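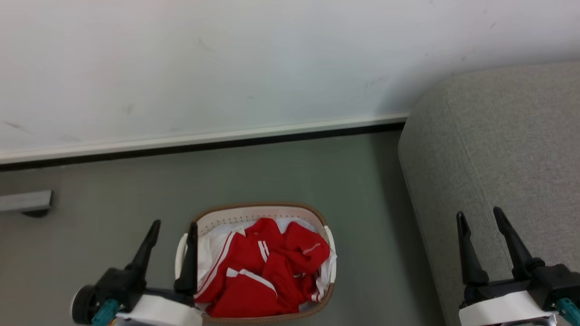
Pukari-home > Walls, floors and paint

Subject: Re: Touching up flat white before a move

List,

I'm answering the November message quoted below and leaving most of it in, as the archive search has been dropping the first post of a thread again. My replies are between the paragraphs. The longer part on color matching is at the end.

> We are giving up our apartment in the Telline building at the end of next month and the lease says the walls have to be "returned in comparable condition, ordinary wear excepted." Most of the place is flat white. There are gray marks behind the chairs, a few where the bed frame rubbed, and the usual nail holes. Has anyone been through this with the same management company, and what did they accept as ordinary wear?

I was in Telline for six years and moved out two springs ago. What I can tell you is what they did with me, which may not be what they do now.

The inspector had a form with one line for each room. Small nail holes were fine, filled or not. Anything larger than a pencil eraser was supposed to be filled and sanded. Light scuffing at furniture height was marked "OW" for ordinary wear and he moved on. He did write up the hallway, where I had carried a bicycle in and out every day and put a long groove in the drywall. He also wrote up a square in the kitchen where I had tried to fix a grease spot with the wrong white. I was charged 578 for the two together. The kitchen square would have cost me nothing if I had left the spot alone, so that was an expensive lesson in touching up.

My advice would be to ask for a walk-through before you do any work. The office will do one if you write to them, but they don't mention it in the move-out letter. Get the inspector to say room by room what he would charge for, and write it down while he is standing there. Then fix only those things.

> I tried one of those white foam erasers on the wall in the living room. The gray mark came off but now there is a shiny patch which is more visible than the mark was, at least in the evening with the lamp on. Is there a way to undo this?

No, short of paint. The foam is a very fine abrasive. Flat paint looks flat because the surface is rough on a small scale, and the foam polishes it. Washing won't bring the roughness back. Sometimes a patch like that gets a little less obvious after a few months, but you don't have that long.

For the marks you haven't touched yet, I would go in this order and stop as soon as one of them works:

Dry first. A clean, dry white cloth, or a soft artist's eraser, the kneaded kind. A lot of furniture marks are just rubber or fabric dye sitting on top of the paint and will lift without any water at all.

Then damp. Wring the cloth out until no more drips come, add one drop of dish soap, and dab. Dry it straight away with another cloth. Don't go around in circles, you'll make a ring.

Then baking soda on a damp fingertip, very lightly, and only for marks you would otherwise paint over.

Try each of these somewhere out of sight before you do it in the middle of a wall. Inside a closet is good if the closet was painted with the same can. It often wasn't, so compare the two with a flashlight held flat against the wall.

> The company says they use Sulel flat in all units, the standard white. I bought a quart of it and put a small amount on the wall behind the door. It dried noticeably brighter than what was there. Did I get the wrong thing or has the wall changed color?

Probably the wall has changed, though it may be both.

White paint on an inside wall shifts over the years. It picks up dust, cooking film and smoke if there ever was any, and many whites yellow somewhat where they don't get daylight. Behind a door is just the kind of place where that happens. Put the same paint near a window and the match might be better.

The other thing is that Sulel has changed its tint base at least once that I know of. The man at the Vestergaard hardware store told me the older cans have a different lid color from the new ones and that the two don't match if you put them side by side. I have no way to check that, but it agrees with what I saw on my own kitchen wall. If the management office still has a partly used can from the last time your unit was painted, ask for a jar of it. They gave my neighbor some. It was lumpy and had to be strained through a stocking, but it matched.

> Last question. Would it be simpler to just repaint the whole place? It's two rooms and a hall.

I wouldn't. Paint whole walls where you must, corner to corner, and leave the rest. The eye is very forgiving of a slight change in white where two walls meet, as the light falls on them differently anyway. It's not forgiving at all in the middle of a wall. For your shiny patch in the living room I would do that one wall and no other.

On cost, I got quotes when I moved. The cheapest painter wanted 454 for one bedroom, ceiling not included. Doing a single wall myself took a quart and a half, one afternoon and a roller cover. The roller cover is the thing people save money on and they shouldn't. A cheap one sheds, and flat paint shows every hair. Use the same nap as whoever painted before, if you can judge it. In Telline the walls had a light orange-peel texture that came from a medium nap, and when my neighbor used a smooth foam roller on her bedroom wall you could see the difference from the doorway.

Now the part about color matching, for anyone else who finds this thread later.

The stores can scan a chip. For this you need a piece of the painted surface, bigger than a postage stamp and reasonably flat. The best place to take it from is behind a switch plate. Turn off the breaker first, take off the plate, score the paper face of the drywall with a sharp knife and peel up a thin piece. The plate covers the hole when you put it back. One warning is that the paint behind a switch plate can be an older coat than the wall around it, if the last painter didn't take the plates off. Take your chip from the edge, where you can see that the top coat runs under the plate.

Wipe the chip clean before you have it scanned, and then decide whether you want to match the clean wall or the wall as it is. If you are only touching up, you want the wall as it is. I have had two chips from the same room come back as two different formulas, and the only difference was that I had wiped one of them.

Ask for the smallest sample they will mix. Paint it on a piece of card, both sides of the card if it curls, let it dry overnight, and hold it against the wall in the morning, at noon and with the lamps on. Wet paint tells you nothing. Flat white generally dries a little darker than it looks in the tray, but I've seen it go the other way as well.

When you do touch up, thin the paint slightly with water and put on less than you think you need. Use a small roller or a dry-ish sponge and feather outward. A brush leaves strokes that catch the light even when the color is perfect. Two thin coats with several hours between them will do better than one thick one.

For the nail holes, use lightweight filler, press it in with a finger, and wipe the wall around it with a damp cloth right away. Most of what people notice around a filled hole is the ring of filler smeared into the flat paint. I filled 16 of them in one evening this way and only had to put paint on the three biggest.

Some people on this list have recommended washable matte paints for the next place. I have used one in my current hallway for over 12 months and I like it. It does clean better than the old flat. It also costs more and it is harder to touch up, since the touch-up tends to flash – that is, it dries to a different sheen than the wall around it. If you expect to wash the wall often, it's worth it. If you expect to move again in a year or two, ordinary flat is easier to live with, and you should keep a labeled jar of it in a cool closet. Write the room and the store's formula number on the lid. Don't keep it in a shed or an unheated garage over winter. Latex paint that has frozen goes like cottage cheese and you can stir it all day.

A small thing about furniture, which is where most of these marks come from. Felt pads go on the legs and everyone remembers that, but the back of a chair is what reaches the wall. Leave a couple of inches, or put clear bumpers on the back rail, the same ones sold for cabinet doors. Check the baseboard too before your walk-through. It is normally done in a semigloss, it wipes down with soap and water without any of the trouble above, and a clean baseboard makes the wall over it look better than it is.

If you do get the early walk-through, please post what the inspector says about scuffs. There are at least two other people on the list with leases ending in the spring, and the management office has never put its rules in writing as far as I know.

--
To leave Pukari-home, send a blank message with "unsubscribe" in the subject line. Please trim quotes when replying.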